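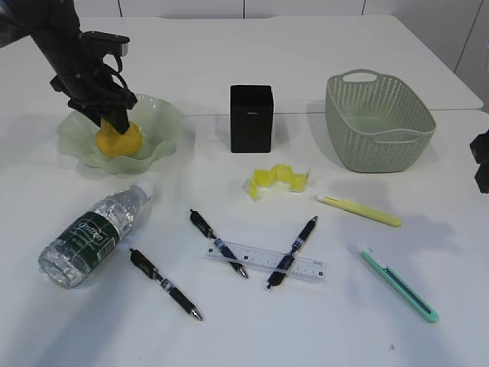

Returns bench automation - how did your people take it?
Forum: Shop Floor Talk > Small warehouses

benchmother
Posted February 2018

Hello all, long-time reader, and I finally have something to ask. I run the returns room at Zurach. We take back mixed lots from stores, mostly stationery and small household things, and somebody has to stand at a bench and put each item where it goes. Bowls, baskets, pens, rulers, utility knives, water bottles that came along for the ride, you name it. On a busy day we see 1,000 pieces, and there are 14 of us on the shift.

Since the fall we've had an arm working on one of the benches. The pitch from upstairs was that it would take the dull part and leave us the interesting part. Well, I've been doing this a long time and I'd like to hear from people who are further along - did the interesting part ever show up? My crew is good-natured but they ask me every week what they'll be doing next year, and I don't like shrugging at them.

kedir_d
Welcome! Kedir Degefa here, I was on the floor at Gebremichael for years before I moved to the planning side, so I've seen this from both ends.

My short answer is that the interesting part shows up if somebody makes room for it. With us the first few months were the worst. People who used to sort were told to "keep an eye on" the machine, and let me tell you, watching something else work for a whole shift is far more tiring than working. My feet hurt less and my head hurt more. What helped was giving each person a bench to look after, with the say-so to stop it, change the order of the items and write down what went wrong. Once they owned the bench they stopped feeling like babysitters.

stapler_sue
I'm going to be the grump. We had 268 people in our building when the arms came and we don't have that many now. Nobody was walked out the door, I'll give them that, but when a sorter retired the job retired too. So when a manager says "it frees you up," ask them to put on paper what it frees you up for. Get it before March if that's when your budget closes, like ours.

benchmother
Sue, I don't think that's grumpy at all. I asked that very question and got a slide with arrows on it. Kedir, how did you decide who got a bench of their own?

kedir_d
We asked for hands up, and the quiet ones surprised me. One lady who had packed pens for years turned out to have the best eye in the place for how an item ought to be lying before the arm goes for it. She still works there and has a pay grade to match, though that took some arguing. (Sue is right about getting things on paper, by the way.)

wakob
Bereket Wako, nights at Pleketti. I'd push back a little on Sue. Our turnover on hand sorting was terrible long before any robot. Wrists, mostly. I trained roughly 200 people on that job and I could not tell you with a straight face that it was a job worth protecting just as it was. What I would protect is the hours and the pay.

stapler_sue
Easy to say when you're the one doing the training, Bereket. The wrists were a problem you could fix with shorter turns and a better bench height. We asked for both for years, and then there was suddenly money for machines. I'm glad your folks are doing well, I mean that, but it's a different thing.

wakob
Fair enough on the bench height. We got ours raised the same month the arms came in, and it did leave a funny taste.

For the original poster, these are the things we wrote down for our own benches after the first season, in case they save your crew some bother:

1. Let the people at the bench choose where the containers stand. Ours like the bowl on the left, the pen holder in the middle and the basket on the right, all toward the far side, so the near half of the table stays open for the next lot.
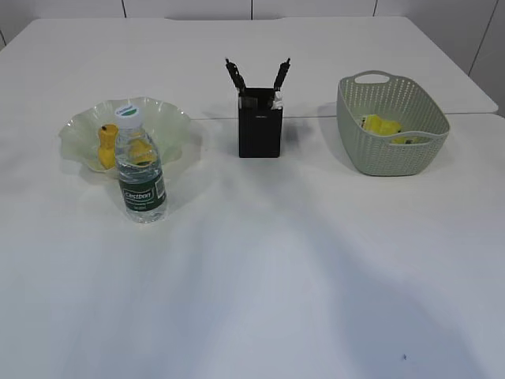 2. Agree on who handles knives. We keep utility knives with a person until everyone is comfortable, blades in, and that person signs for them.

3. Rotate every two hours. Watching is work and should be counted as work.

4. Pay for the training time. We used a course from an outfit called Cleleo, which was decent if a bit heavy on the safety videos, and the first group was asked to do it on their lunch. That caused more bad feeling than the machine ever did.

5. Keep one bench fully by hand. Odd lots go there, new hires learn there, and when the arm is down you still have people who know how to do it.

stapler_sue
Number 5 I'll sign my name to. Ours went the other way and when the line stopped for two days there were three of us left who remembered the bin codes.

benchmother
This is so much more than I hoped for, thank you. I'm printing the list for the break room and taking numbers 3 and 4 upstairs with me on Tuesday. I think I know who my first hand up will be, too - she has been moving the baskets back to where she wants them since the first week, and I'd been telling her to leave them alone. I owe her a coffee.

kedir_d
Buy her the coffee and ask her why she moves them. And do come back and tell us what upstairs says about the lunch hours.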